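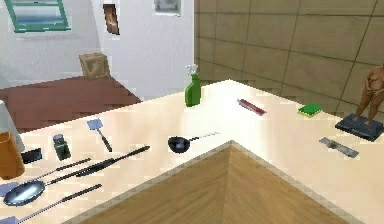
**Tekora pauses counter-clearing software after grip fault, fix in testing**

DRURDALE, 22nd June. Tekora has stopped shipping release 12 of its Gilbert kitchen assistant software. Reason: a grip fault found in simulation and then confirmed on a test arm at our Drurdale workshop. No injuries. One cracked test counter. Customers on release 11 are not affected and don't need to do anything.

**What went wrong**

Gilbert picks up items from a kitchen counter and puts them away. In release 12 we changed how it chooses a grip point on long-handled utensils, serving spoons and spatulas mostly. The new method was faster. It also read two handles lying close and parallel as one object in some cases. The arm closed on both, lifted, and the second one slipped out partway through the move.

In simulation that's a failed run and a line in a log. On the test arm a steel serving spoon came down hard on the counter edge. The arm should of stopped when the load changed. It did not. It finished the move at full speed and went on to the next item.

That second part is what we are treating as the safety matter. A dropped spoon is a nuisance. An arm that carries on after a drop is a different thing, with someone standing at the counter.

**How it was found**

Nuno Rocha's simulation team was running cluttered-counter layouts: pan, spray bottle, sponge, small jar, utensils left at angles. Out of 3,020 runs, 504 ended with an item dropped or moved by accident. Far too many. The release had passed an earlier set of 1,732 runs, but those layouts kept utensils well apart. Our mistake, and we've said so to the customers who had already scheduled the update.

"We tested tidy kitchens," said Rocha. "People don't have those. The spoon is next to the other spoon. We should have had that in from the start and we didnt."

**What we're doing**

- Release 12 withdrawn from the download server. Any site that installed it has been contacted directly and asked to roll back.
- Load-change stop restored. It had been switched off for one class of moves during tuning and was never switched back on.
- Close-parallel handles added to the standard test set, for this and every later release.
- Outside review of the stop function by Bidance, who will get the full logs.

Until a site has rolled back, leave Gilbert switched off at the wall. The pause button on the tablet is not enough.

"The grip fault is a week's work," said Roswitha Plattner, head of safety at Tekora. "The stop is the bit I care about. Nothing goes out untill I've watched it stop, on a real arm, every time."

No date for the replacement release yet. We will put out a notice when Bidance has reported, and the report's main findings will be included with it.

**Contacts**

Press: Tiziana Mancuso, Tekora press desk, Drurdale

Customers needing help with a rollback: Lourenço Cordeiro, support. Have the unit's serial number ready, it's on the underside of the base.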